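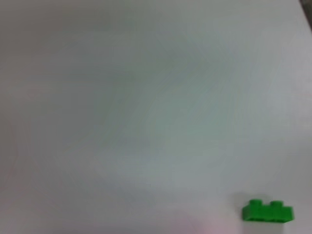
pale grey and a bit of green, my kind of morning

Lulletti River, four days by canoe — worth it in January?

mossyboot
28/08/2020
So I've finally got the time off and I'm looking at the Lulletti, putting in at Prekeo and paddling down to the Krajewska camp. The outfitter (Jikis) wants 1770 for the two of us, food and tents included, and another 285 if we want the truck to bring us back. I've done plenty of lakes but never a river with hippos in it! Is January a silly time to go? I keep reading that it rains every afternoon.

paddle_nan
We did that same stretch with Jikis and I'd go back tomorrow. Yes it rains. You get wet, you dry off, and the birds are unbelievable (bring decent binoculars, I shared a pair with my husband and we bickered the whole way). Pay for the truck. The bus from Krajewska leaves when it's full and we met people who'd slept at the stop.

tworivers
Have to disagree with Nan on the month. The grass is so high in January that you hardly see an animal from the water, and the channel below the second island gets pushy. I'd wait for the dry season and spend the same money.

paddle_nan
We saw elephants on 2 of our four days, grass or no grass. Depends what you're after, I guess.

tworivers
Fair enough, you got lucky — we saw a lot of grass.

kettle64
Ask for Jarosław Bednarek as your guide if he's still with them. He keeps you tight to the shallow side and taps the hull with his paddle so the hippos know you're coming. Slow mornings, long lunches. Also bring cash for the park gate, they wouldn't take my card.

mossyboot
Thanks all! Leaning toward January anyway as it's the only leave I can get. Kettle, how much cash are we talking?

kettle64
It was 1000 each in local money when I went. Take small notes, the gate had no change.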